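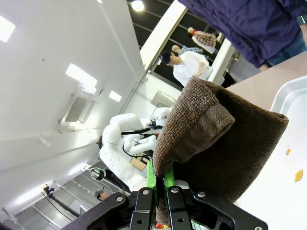
Brown cloth, coarse weave, held over the white table.

Atwood Table Linens: notes on the cloth set

Release date: Mon 28 March

This folder covers the cloths used in the Atwood table work: what they are, how they are folded and put away, and how the records about them are laid out. It replaces the October notes, which listed the cloths by color only and caused mix-ups between the two brown ones.

Contents

cloths.csv – one row per cloth, with fabric, color, hem type and condition
sessions.csv – one row per session, with the table, the cloths out and the task
images/ – 3502 stills, sorted by session
folds.txt – the fold names and what each one means
CHANGES.txt – edits since October

The cloths

There are 20 cloths in the set. Most are woven cotton or a cotton blend, bought plain from Hikier in two orders. The rest came from the Kozma kitchen in Bromville and had been in use there for some time, so they are softer and do not lie as flat.

Brown cloths have the coarsest weave of the lot. The hem is thick and tends to roll back along one edge. When the cloth is folded over, that edge can look like a second layer. Please check the hem column in cloths.csv before labeling a fold on a brown cloth.

White and cream cloths are hard to tell from the table in strong light. They make up a small share of the stills and are marked low_contrast.

Striped cloths have a stripe on the two short sides only. Use the stripe to work out which way the cloth is turned.

The table and what is on it

All sessions use a white table. Depending on the light, the top can look gray, cream or slightly pink in the stills. We did not correct the color.

Other things may be on the table. A white plastic tray with a raised rim is common, usually toward one corner. Small loose bits turn up as well and are tagged small_item, with a color if it is clear and no name unless the session sheet gives one. Do not label them as part of the cloth.

The room is shared, and people are often in the background. They are not labeled and have no rows in any file.

Tasks

flatten – spread the cloth until no part lies over another
half – fold once, short side to short side
quarter – fold in half, then in half again the other way
hang – lift by one edge and let the rest drop
stack – place a folded cloth on the pile

A still belongs to the task of its session, even if the cloth does not look like the end result. For example, a cloth in a quarter session may be open, bunched up or draped over the table.

Labels

Each still has a cloth_id and a state. The states are flat, folded, draped, bunched and held. More than one can apply – a cloth that is held with one side resting on the table gets both held and draped. If a hem is visible, the hem field is set to yes. It does not say which side of the cloth the hem belongs to.

A batch of 600 stills was labeled a second time from scratch. Most disagreements were between folded and bunched. Where the two passes differed, the second one was kept and the first was moved to the notes field.

Care and storage

Wash cold with no softener. Softener makes the cotton slide and changes how the folds hold. Dry flat, then iron the cotton cloths on the back. The Kozma cloths are not ironed. Store by cloth number in the shallow drawers, no more than one fold deep.

Write the number on the paper tag, not on the fabric. Ink bled through on two of the cream cloths, and both are now listed as stained.

Known problems

Some early sessions have no light reading.
The hem field is blank for the first striped cloth.
Fold names in the October file do not all match folds.txt. Use folds.txt.

Use

The files may be used and shared for research and teaching. Please cite the set as Atwood Table Linens and give the release date. Send corrections with the session number and the cloth_id.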